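Stoncombe Table Project
Progress report to the Grikness Fund, second period
Prepared by Mehrangiz Bakhtiari
August 19, 2024

You asked for something shorter than last time. I have done my best, and the appendix on chair felt has gone.

The purpose of the grant, for anyone at your end who has inherited the folder, is to work out how a table should be laid and cleared when the person eating has poor sight, a weak grip or both. We were to settle on a set of crockery, a way of arranging it and a printed guide that a household could follow without ringing us up. Two of those are in decent shape. The guide is on its fourth draft and I would rather you didn't ask to see it before the autumn.

Crockery

We began in May with plain white plates, which everyone agreed were smart and several people agreed were invisible. Mashed potato was the low point. We have since moved to plates with a dark rim, so the edge can be found before the fork goes over it. The Zastow households preferred a pattern in the middle as well. I had argued against pattern on the grounds that peas would vanish into it, and was outvoted by people who don't like peas.

Bowls are now chosen by colour. Strong orange and strong blue did best, and no one has mixed the two up since the change. Cream has been retired to the office, where it holds paper clips.

The raised stand

Most of our effort this period went on the stand. Lifting the crockery a little above the table brings the plate nearer to the diner and gives the hand a definite edge to feel for. We tried a tray on legs (wobbled), an upturned drawer (worked, looked like an upturned drawer) and finally a square platform in pale green acrylic. Parsa, who supplied it, wanted to do it in clear. We held out for the green, having already lost one clear sample on a clear worktop for the better part of an afternoon.

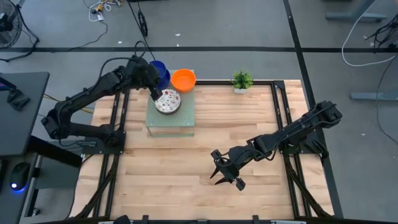

Dark-rimmed plate on the green stand, with the orange bowl at the back right corner.

The layout we now recommend puts the plate towards the front of the stand and the bowls in the back corners. Anything decorative goes beside the stand and never on it. The plant has been moved off twice by me and back on once by someone who has not owned up.

Clearing away is less settled. Bowls first and plate last seems to suit most people, but a determined minority stack everything on the plate and carry the lot. We have stopped discouraging them and started asking for lighter bowls.

Money

We have spent 60 per cent of the crockery budget and almost nothing on travel, Zastow being a bus ride away. I would like to move 100 pounds from travel to printing, and will send the form if you still use the form.

Next period

Stands will go out to 25 households, each for 4 weeks, with a sheet for comments. We also need to decide whether the stand wants a lip – I say yes, Parsa says it will collect crumbs, and we are both right. The guide will follow once the wording on spoons has been agreed.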